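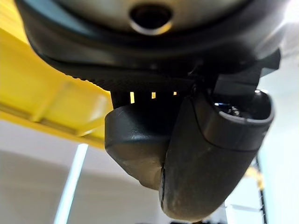
Home | Articles | Issues | Authors | Search
Print this page | E-mail this article
Reading time: 2 min

4.2 Did the revised music curriculum change teaching?

The revised curriculum promises more composing and less copying from the board. We doubt that the promise reached many classrooms. Of the eight schools in the Trekaten district that took part, two could show us lesson plans written after the change. The rest had kept their old plans and put new headings on them.

Haruna reads the district survey of roughly 4,000 students as proof of greater "creative engagement." The survey asked students whether they enjoyed music — a different question. Dai's smaller study at Ignacio is more careful, but its classes were taught by the people who wrote the units, and it had no comparison group.

Figure 3. Arm with wrist housing and gripper, viewed from beneath.

Teachers we interviewed in December liked the wording of the new goals. Few could name a lesson they had dropped to make room for them. Until weekly hours are reported along with goals, claims of reform should be treated as claims about documents.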